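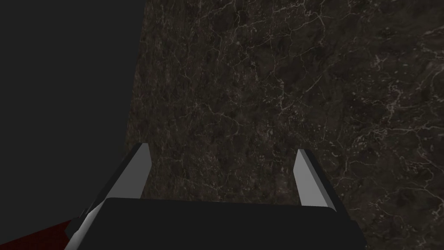
Figure 3. Dark marble surface with pale branching veins (rendered).

4.2 Bedtime recitation and the role of the second parent

Of the 277 households in the Goltwood sample, most reported some form of spoken prayer with a child under five. Usually short. Usually the same words every night. We coded three things: who leads, who repeats, and whether the child is corrected. Correction turned out rarer than the earlier Dedura survey would suggest, though their interview form asked about it diferently (they used "fix", we used "say again") and the two sets should not be merged without care.

Fathers led on Sunday more than on other nights. Mothers led the rest of the week. Grandparents in the home changed this a lot, see Table 5. Where a grandparent led, the prayer was longer and more often in a language the child did not speak at home.
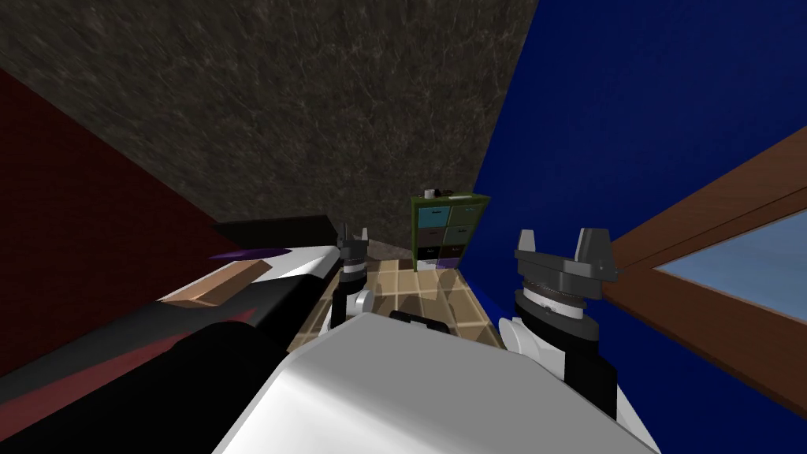
Okafor's three-stage account (listening, echoing, leading) fits the younger children well. Less well after age four. Several children in our diaries went straight from listening to leading, mostly with a younger sibling as the audience. One diary has a girl teaching grace to the baby before she had the last line right herself. We coded these as "leading, partial" and kept them in.

Diary entries: 3,000 in total, of which 788 mention a specific prayer by name or first line. The rest say only "prayers" or "the usual". These were left out of the wording analysis but kept for the timing one. Agreement between coders was acceptable for who leads, weaker for correction. Disputed entries went to a third reader.

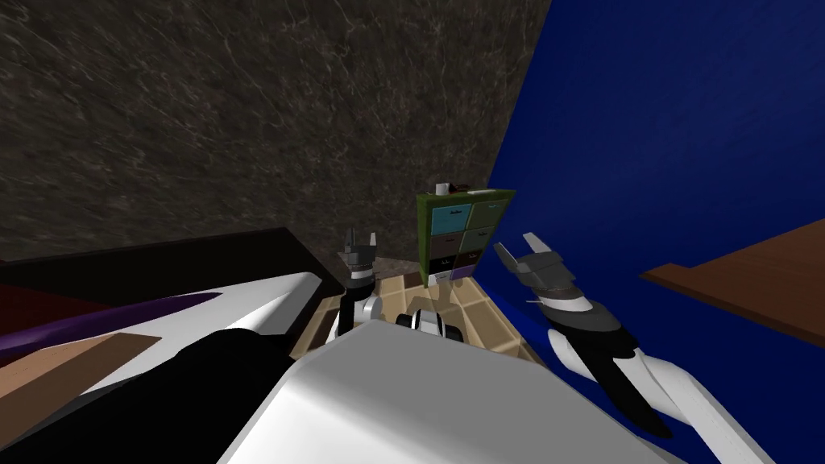 Attendance at services did not predict much once parents' own childhood habits were entered. Parents who had been taught a prayer by heart taught one by heart. Same pattern in the Memby follow-up, where 18 families were visited again after the youngest child started school. Small group, so no tests are reported for it. Parents there often said the school-age child had begun asking what the words mean, and that they themselfs were unsure of some of them. Meaning questions are taken up in 4.3.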